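The order of small things: a talk with Þórey Bundgaard about taking old office computers apart

By Birthe Stougaard

At Stimon, a small repair company, old desktop computers get a second life, or at least their parts do. I visited to ask how one looks after a machine that other people have already given up. 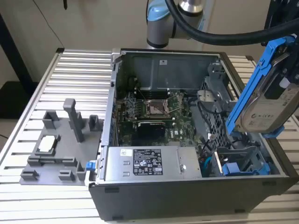
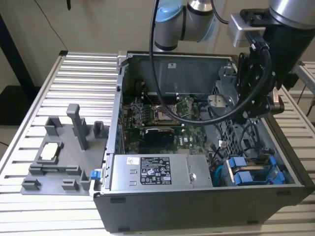 The open tower on the bench, with no processor in the socket.

Rendska, 21 Feb 2026

Þórey Bundgaard always lays the computer on its side before she does anything else. "When it stands up, you work against the weight of everything," she says. "When it lies, the parts rest and you can look at them from above, like a drawer."

She started in this work at the age of 42, after many years in a school office. Her first computer took her a whole afternoon to open and close again. "I was afraid of the socket," she tells me. "I am still a little afraid of it." The small pins in it are very thin, and a bent one can mean the end of the board. She lifts the lever slowly and keeps her sleeves away. She doesn't leave a socket open longer than she needs to — dust is her second enemy.

I ask her about the colored plastic inside the case. She likes it very much. "Blue means that you may touch," she says of this kind of office machine. The blue latches at the drives open with the fingers, and she wishes that more things in a home were made in this way.

The power supply she treats with more respect. She reads the label every time, also when she has seen the same model the day before, and she never opens the metal box itself. "There is nothing in there for me."

Last year the workshop took in 809 computers. Many of them needed only cleaning and new memory. The others were used for parts, and those are kept in drawers with a list that Þórey writes by hand. I wondered why not on a computer, and she laughed. "Then I would have to repair that one also!"

Her advice for people at home is short. Take a picture before you pull out a cable. Put the screws in three cups, one for the case, one for the drives and one for the rest. And don't work when you are tired — she lost two good boards in that way.

In May she will hold an evening course for beginners. Everyone can bring an old tower, she says, and it doesn't matter if it still starts.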